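Preparing for League Play in Skollcombe: A Guide for New Players

Revised 4th November

This guide is issued to players who have completed the Skollcombe practice rooms and wish to enter the Gimville ladder. It covers room settings, the opening phase, the use of power tiles, and the reporting of results. Players are asked to read it in full before requesting a first match.

Before You Begin

Skollcombe may be played with a mouse or with a keyboard. Ladder matches accept either, but the method may not be changed once a match has started. Open the Settings panel, select Controls, and confirm your choice. Then select Display and turn off Animated Backdrop. Players who leave the backdrop on often report a short delay when several tiles fall at once.

Next, check that your display name matches the name on your ladder entry. Results filed under a different name are held for review and may take several days to appear.

Creating a Ladder Room

1. From the main menu, choose Rooms, then New Room.
2. Set the board to Pralldale. No other board is accepted for ladder play.
3. Set the match length to 11 rounds.
4. Set the round timer to 30 seconds.
5. Leave Shared Tiles off.
6. Send the room code to your opponent and wait for both names to turn green.

If one name remains gray, the player should leave the room and enter the code again. Do not start the match until both names have changed. A match started early will be recorded as practice and cannot be moved to the ladder afterward.

The Opening Phase

The first three rounds decide more matches than new players expect. The Pralldale board begins with a closed center, and the outer columns score very little until the center is opened. It is therefore advisable to spend the first round clearing the two columns next to the center wall, even where a larger group is available at the edge.

In the second round, look for a tile that touches the wall on one side and a matching group on the other. Clearing it will usually drop the wall by one row. Two such moves in a row will open the center fully — at which point the edge groups begin to score at full value.
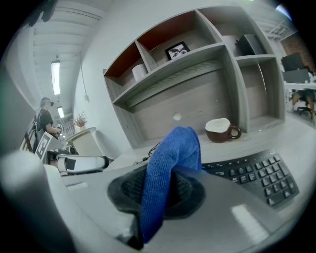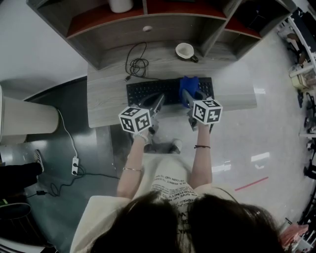
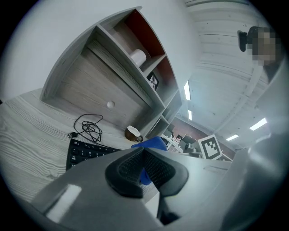 At the desk, with the black keyboard in the first two pictures and the shelf unit in the third.

Using the Wi Tile

The Wi tile takes the color of any tile it touches. It appears once in each round and is lost if it is not played before the timer ends. New players tend to use it at once, often for a group of four or five. A better return is had by holding it until the last 10 seconds and joining two larger groups of the same color.

The Wi tile cannot join groups across a wall. If the center is still closed, play it on the side where you have more tiles remaining.

Scoring and Ties

Each round is scored separately, and the totals are added at the end of the match. A total of 237 or higher earns a ladder point regardless of the result. Should both players finish with the same total, the player who won more rounds is placed first. If that is also equal, a single extra round is played with the timer unchanged.

Reporting a Result

The winner opens the Gimville page, selects Report, and enters the room code and both totals. The other player then confirms. Reports that are not confirmed within 3 days are passed to Loretta Dunleavy, who will contact both players. Screenshots of the final board are helpful in such cases and should be kept until the result is posted.

Questions about room settings may be sent to Geum-ok Jeon through the help form. Please include your display name and the room code.

Season Dates

The present season closes at the end of December. Matches begun before the close but finished after it are counted toward the following season.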